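Otach - demostraciones teleoperadas en mesa simulada
Ficha del conjunto de datos y notas de uso

Última revisión: 11 de marzo de 2021

Gracias por llegar hasta aquí. Otach es una colección de demostraciones en simulación en las que una persona mueve a distancia el brazo y la pinza para coger objetos pequeños de una mesa y llevarlos a otro sitio. Nació como material interno para un curso de aprendizaje por imitación y fue creciendo, un poco a trompicones, hasta que nos pareció que podía servirle a alguien más. Si es tu caso, nos alegra mucho, y te pedimos solo un rato de paciencia con este documento, que ha salido más largo de lo que pensábamos.

Qué hay dentro

La versión actual contiene 176 demostraciones, todas grabadas por teleoperación, sin planificador automático de por medio. Las grabaron 3 operadores con niveles de soltura bastante distintos, y eso se nota: hay trayectorias limpias, casi de manual, y otras en las que la pinza duda, retrocede y vuelve a entrar. Las hemos dejado todas. Al principio Lies Dijkstra quería filtrar las más torpes y llegamos a preparar una versión recortada, pero las políticas entrenadas con ella se atascaban en cuanto el primer agarre quedaba un poco torcido, así que volvimos atrás y ahí siguen.

Cada demostración es una carpeta con su propio identificador y contiene:

acciones.npz - órdenes enviadas por el mando, ya convertidas a desplazamientos del efector
estado.npz - posición articular, apertura de la pinza y pose de los objetos
muneca/ - imágenes de la cámara virtual de la muñeca
lateral/ - imágenes de la cámara fija
notas.txt - comentario libre del operador, a veces vacío, a veces muy expresivo

Las pausas largas del principio (el operador colocándose, buscando la silla, preguntando algo) están recortadas. Las del medio no, porque muchas coinciden con el momento en que la persona está decidiendo por dónde entrar, y a nosotros ese titubeo nos ha resultado útil.

Cómo se grabó

El operador lleva un mando de seis grados de libertad en la mano derecha y abre o cierra la pinza con el gatillo. Ve en pantalla las dos cámaras a la vez. Durante el acercamiento casi todo el mundo mira la lateral y, para el último tramo, cambia a la de muñeca; conviene tenerlo presente si vas a entrenar con una sola vista.

Antes de cada sesión se calibra el mando con el guion calibrar.py. Si lo vas a usar para añadir tus propias demostraciones, calibra también después de una pausa para comer - parece una manía, pero la postura cambia y el eje vertical se va desplazando sin que uno se dé cuenta. Las sesiones se limitaron a 16 intentos por persona, con descanso obligatorio después.

El motor de simulación es Jamholm, con la configuración de contacto que viene en config/contacto.yaml. La tocamos muy poco. Si subes la rigidez, las latas y los botes pequeños tienden a salir disparados al cerrar los dedos, lo cual es divertido la primera vez y nada más.

Instalación

Descarga el paquete, descomprímelo donde quieras y ejecuta:

pip install -r requisitos.txt
python comprobar.py --ruta datos/

El segundo comando recorre las carpetas y avisa si falta algún archivo. Para volver a ver una demostración concreta:

python reproducir.py --demo 200 --camara muneca

Sí, hay un identificador 200 aunque las demostraciones sean menos. La numeración conserva los huecos de los intentos que se borraron por fallos del registro, y renumerarlo todo habría roto los cuadernos del curso.

La vista de muñeca

La cámara mira hacia abajo entre los dedos, de modo que la pinza aparece siempre y tapa una parte de la mesa. En las tareas con lata, el agarre se busca con un dedo a cada lado, a lo ancho, y se cierra despacio. La rejilla de agujeros del tablero ayuda bastante a calcular la distancia a ojo, y varios operadores nos dijeron que sin ella se pasaban de largo.

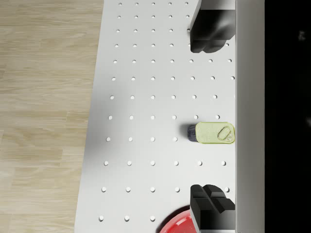
Liliana Caputo

En la posición con la lata verde entre los dos dedos, todavía con hueco de sobra, es donde más merece la pena fijarse si estás aprendiendo a grabar. Ahí yo suelto un poco el mando, compruebo que el eje largo de la lata queda atravesado respecto a la línea que une los dedos y solo entonces aprieto el gatillo. También recomiendo vigilar lo que hay cerca del dedo inferior: un objeto redondo como el rojo que asoma por ahí se engancha con facilidad si se baja en diagonal - mejor colocarse primero en horizontal y bajar recto.

Limitaciones conocidas

Las sombras son suaves y la iluminación cambia poco entre episodios, así que no esperes que una política entrenada solo con esto aguante bien en un laboratorio con ventanas. Los tres operadores son diestros. La fricción de los dedos es la misma en todas las demostraciones. En algunas carpetas las notas mezclan español y neerlandés, y no las hemos traducido.

Pendiente

Para septiembre nos gustaría añadir tareas con dos objetos y una segunda tanda grabada con el mando de Van Acker, que tiene el gatillo más blando. Si encuentras una demostración corrupta, escríbenos con el identificador y la salida de comprobar.py.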